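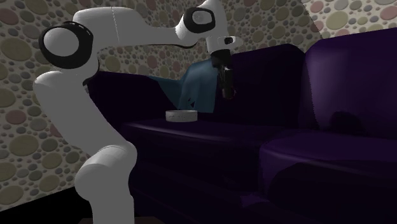 kestrel_ops: Did the protective stop come from the joint limit or from the force check? Those are different faults and the fix is different too.

bherrera: Force check, on the elbow. Baltasar Herrera here, I run the Stoica cloth pick tests in sim. Sequence is approach, descend, close, lift. It stops on the descend, fingers empty, over the teal cloth on the sofa back. 11 stops out of 21 runs with the same seed.

kestrel_ops: Same seed and it only fails on half? Then your physics isn't deterministic. Fix that before you touch thresholds.

mlow: Disagree. We saw this on Wunier with soft bodies. The cloth solver runs threaded, so contact order changes between runs. The stop is real, in the sense that the fingers are pressing into the backrest through the cloth. Raise the descend target by 3 cm and see if the count changes.

kestrel_ops: That hides it. On hardware the same target would drive the gripper into the cushion frame.

mlow: On hardware the cushion gives. Is the sofa rigid in your model?

bherrera: Rigid, yes. Only the cloth is deformable. Raised the target by 3 cm as suggested: 2 stops in 21. Log for both shows the force spike one step after first cloth contact.

kestrel_ops: So it still faults. Run it single-threaded with the old target and post the log. I wouldn't move this to the real arm yet.

bherrera: Running now. Original target, one thread, force limit unchanged.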